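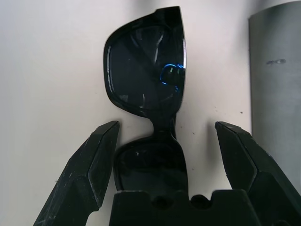

Page last updated: 10th June

Tokdale Community Centre
Minutes of the Lost Property and Rooms Meeting

1. Apologies
Apologies were received from the representative for Sarklow.

2. Minutes of the previous meeting
The minutes were agreed as a correct record, subject to one correction. Under item 4, "Valaldale cupboard" should read "Valaldale Room cupboard".

3. Matters arising
The shelf labels requested at the last meeting have been printed and put up. The key to the lower drawer has still not been found and a replacement is to be ordered.

4. Unclaimed eyewear
4.1 The meeting considered the handling of glasses and sunglasses. The present practice of placing them loose in the general box was felt to be unsatisfactory, as several pairs had been returned to their owners with scratched lenses.
4.2 It was noted that the entries in the lost property book are often too brief to be of use. "Sunglasses, black" could apply to a good many pairs. Entries should in future give the colour of the frame and of the lenses, whether the finish is shiny or dull, and any reflective tint - the pair shown with these minutes would be entered as glossy black frame, dark lenses, blue reflection.

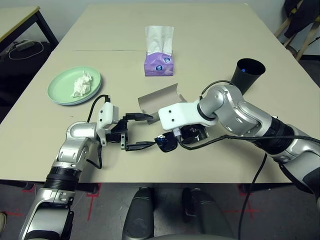
Dark sunglasses at the large beige table (item 4).

4.3 Agreed: that each pair be kept in a separate soft pouch with a numbered tag, and that prescription glasses be stored apart from sunglasses.
4.4 Agreed: that unclaimed eyewear be kept until the end of September and then passed on for reuse. A proposal to shorten this period was not supported.

5. Tables
5.1 The large beige table was discussed. Sarklow had asked in writing whether it might be borrowed for an open day. Members were reluctant, given its size and the width of the side door. The request was declined, with the offer of 2 folding tables instead.
5.2 Users are reminded to wipe table tops with a damp cloth only.

6. Supplies
A quotation from Després for 1,000 numbered tags was received. The quantity was thought excessive, though the firm does not supply a smaller pack. The order was approved on the understanding that the tags will also be used for coats and umbrellas.

7. Any other business
The notice by the front entrance still gives the old collection times. It is to be replaced.

8. Next meeting
To be held in the Valaldale Room. Items for the agenda should reach the office three working days beforehand.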